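Home > Living Room > Tidying Questions
6 min read

Your Questions About Keeping a Coffee Table Clear

By Adom Wumbei

Every January my inbox fills up with people who have looked at their living room after the holidays and felt a bit defeated, and I do love hearing from you. These are the questions that come back most often, with the answers I give at our Skurkdale workshops.

Where do I even start?

With the trash, always. Used tissues, candy wrappers, the little twist of paper from who knows what. Don't sort anything, don't read anything, just get the rubbish off the table and into a bin. You'll be surprised how much better you feel before you've made a single real decision!

Do I need a bin in the living room? It seems a little ugly.

I thought so too, for years, and I carried every wrapper to the kitchen — or, let's be fair, I left it on the table and meant to. A small bin by the end of the coffee table changed our evenings. Put a liner in it, and pick a plain color if the look bothers you.

How do I get crumbs and dust off a wood-look top?

A soft, dry cloth first, then a barely damp one, going along the grain. Lift things up and wipe under them, even if it's only a pile of magazines. Check the maker's instructions before you try a spray.

What is allowed to stay on the table?

Whatever you reach for most nights. At our house that means the remote, something to read and one drink each. My neighbor Messka allows candles as well, and her table looks lovely, so please don't take my list as law.
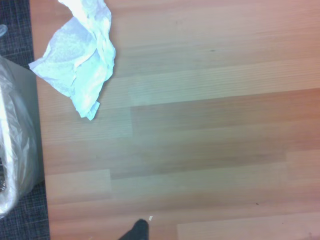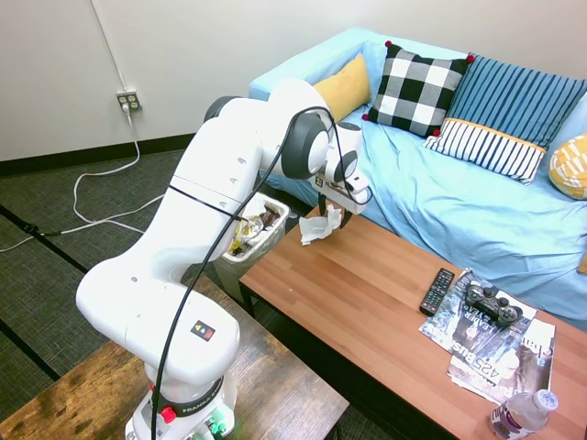
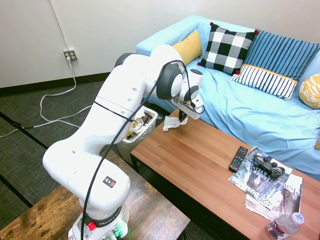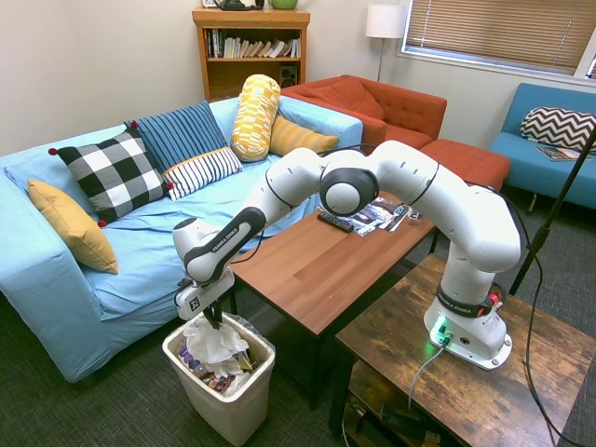
How often should the living room bin be emptied?

More often than you'd think, my friend, and certainly before it's so full that you have to push things down. I like to take ours out on the same evening as the kitchen trash, so it never becomes a separate chore. A bin packed nearly to the rim with tissue and bright wrappers, like the one with the clear liner in the last photo, is ready to go out that night. Tie up the liner, put in a fresh one, and keep a few spares folded underneath it for next time.

Tagged: coffee tables, small bins, everyday tidying

We use cookies to remember your preferences. Accept all | Manage settings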